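**From the Hurkside workshop: teaching the arm to clear a tray**

Many members asked in November what we are doing in the small kitchen at Hurkside in the evenings, and why there is so often a red tray beside the sink. We are collecting demonstrations for the tray-clearing task. I try to explain here how the work goes, for those who would like to join and for those who only want to know.

The arm does not receive written instructions for each movement. One person sits at the table and moves the controller, a small arm of the same shape, and the real arm follows. Everything is recorded: the pictures from the cameras and the angle of each joint. Later, the learning program looks at many of these recordings and tries to do the same thing by itself. We call one complete recording an episode. Our goal for this task is 500 episodes, and at the moment of writing we have 200 that are good enough to keep.

The pilot (this is our word for the person with the controller) has a screen with the wrist view. It is recommended to use it as much as possible, because the program will also have this view when it works alone. In the first weeks we mostly watched the arm directly with our eyes, and this made some of our episodes difficult to learn from. The pilot knew something which the cameras did not show.

The blocks are the easiest objects for a beginner. They have straight sides, and the fingers can meet them flat. With the blue one between the two lit pads, the wrist view is quite simple to read: you have one finger on each side, and you can compare the two sides before you lift.

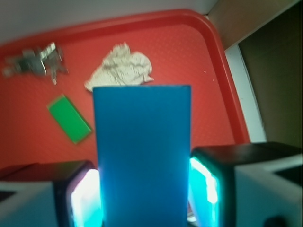
## What we learned about good episodes

The first thing is speed. New pilots want to be fast, and after some practice they can be. But a fast episode often has a small correction at the end, when the fingers come down beside the object and must move sideways. One correction is not a problem, and it is even useful for the program to see how a person recovers. Five corrections in the same episode is too many, and then we delete it.

The second thing is waiting. If the pilot stops to think, the arm also stops, and the program can learn to stop in the same place. Please decide which object you will take before you press the start pedal. If you need to think during the episode, it is better to move slowly than to stand still.

The third thing is the order of the objects. We had a discussion about this which took one full evening. Half of us wanted always the same order, so that the program has less to learn. The other half wanted a free order. For now we have chosen this: blocks first, in any order you like, and after them the soft things and the small things. We will see in spring if it was a good choice.

Between episodes, please move the objects by hand to new places and turn them a little. You may also turn the tray. Paper should be crumpled again each time, so it does not keep the same form. Keys are the most difficult object until now. They lie flat, and they shine, and a pilot often needs several tries before the fingers have them. If you are new, please leave the keys for later in your session.
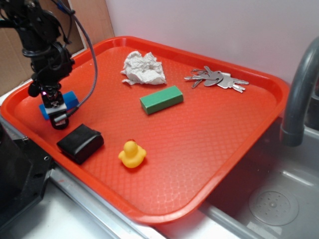

*The tray beside the sink, with blocks, paper towel, keys, a duck and a black pouch.*

## First test and next steps

Our first trained model, which we named Hameo, was tried on the arm last month. It went to the blocks with good confidence and took them from most positions. With the paper it was less sure, and with the keys it did not succeed. We had trained it with too few episodes, so this result did not surprise us. The second version will use all the good recordings we have by then.

The group in Korkstead has offered to let us compare their recordings with ours. Their arm is a different one, so we cannot simply mix the two collections, but we can learn from their notes. They found that new pilots become much better after the third session, and our experience is the same.

If you would like to be a pilot, write your name on the list at the kitchen door. A session takes one hour, starting at 7 p.m., and you do not need to know programming. Please wash your hands before you touch the controller, and please do not use the sink while a recording is running.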